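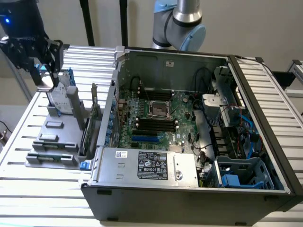
Wanted: patient people to teach robots how to take computers apart and put them back together

Gosivus is hiring part-time teleoperators for its Ulham workshop. You will steer a pair of robot arms by hand controller through small jobs most people do with a thumb and some muttering: lift a drive, set it in its slot, seat a memory module, go back and do it again. The arms learn from what you do. They also learn from what you do badly, so we'd like you to be fairly good at it.

The work
Each shift is four hours with breaks. A decent operator records 29 usable runs in that time. The Cilari project needs 4000 by April and we have 562, which explains the tone of this ad.

You should have
- steady hands and a high boredom threshold
- some idea which way round a memory module goes (we can teach the rest)
- the character to mark your own run as failed when you fumbled it

Experience with game controllers helps less than gamers expect. Knitters, model builders and people who fix their own phones have done very well. No degree needed, and please don't send us a cover letter about your passion for automation.

Training is one paid week, mostly spent learning to move slower than feels natural. The coffee is free and tastes it.

To apply, send a short note on the fiddliest thing you have ever repaired, and whether it worked afterward, to the Gosivus hiring desk, Wattanapong Building, Ulham. Evening shifts are available - say so if you want them.

Posted 12 December 2021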